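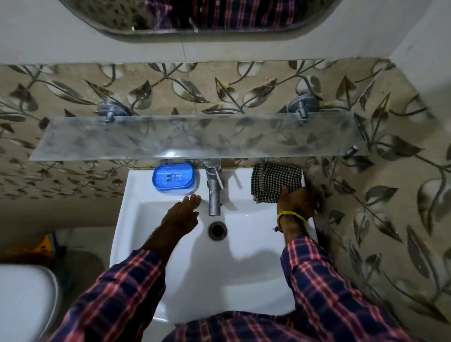 Notes for session 8, household hygiene and the claims made about it. Read before class and bring a cleaning product label from home.

**Where we left off**

Last time we asked what "clean" means on a label. Three words get mixed up all the time:

- *Cleaning* removes dirt, and some germs go with it.
- *Sanitizing* lowers the number of germs to a level somebody has decided is acceptable. Ask who decided.
- *Disinfecting* kills most of the listed germs on a hard surface, if you leave the product on for as long as the label says. Hardly anyone does.

**The "1,000 times dirtier" claim**

You have all seen a headline like this. Some household surface has 1,000 times more bacteria than a toilet seat. Maybe so. Toilet seats are dry and smooth, and they get wiped fairly often, so they make a very easy rival. A count of bacteria also tells you nothing about which ones they are. Most do no harm to a healthy person.

Before you repeat a number like that, find out how many homes were sampled and who paid for the swabs.
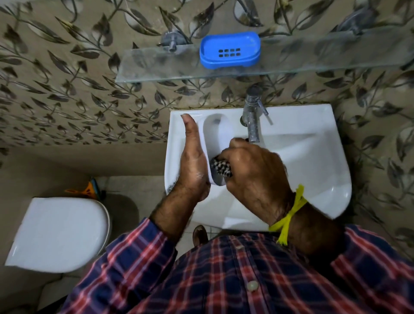
**Case: the Tritano leaflet**

The leaflet in your packet says Tritano spray "protects surfaces for up to 900 minutes." Protects them from what? The small print describes a test on clean glass plates in a lab. Your bathroom has soap film, toothpaste and hard water. I'd call the claim unproven for home use, and I'd say the same of the Stitico wipes on the back page, which rest on 2 tests by the same lab.

Plain soap, water and a bit of rubbing have decades of evidence behind them. They also have a tiny ad budget.

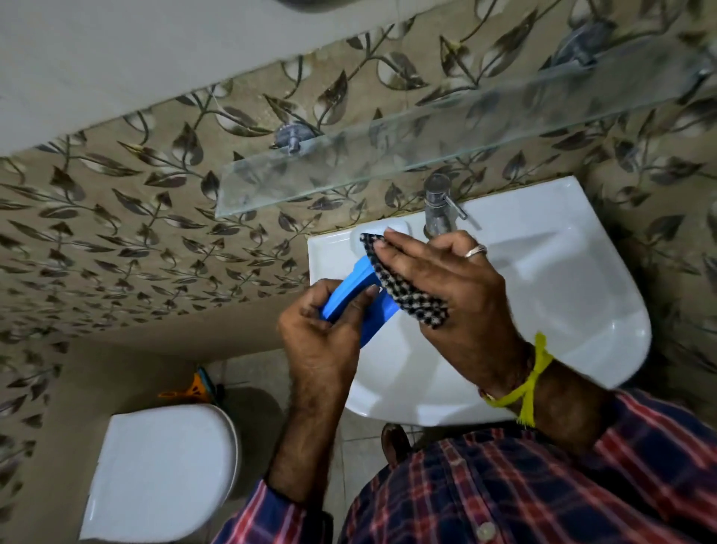 **For discussion**

1. Does a fresh smell tell you anything about germs?
2. Why would a company test on glass?
3. Rewrite one claim from your label so that it says only what was tested.

Keep answers to question 3 short. One sentence will do, and if your label gives no test at all, write that down.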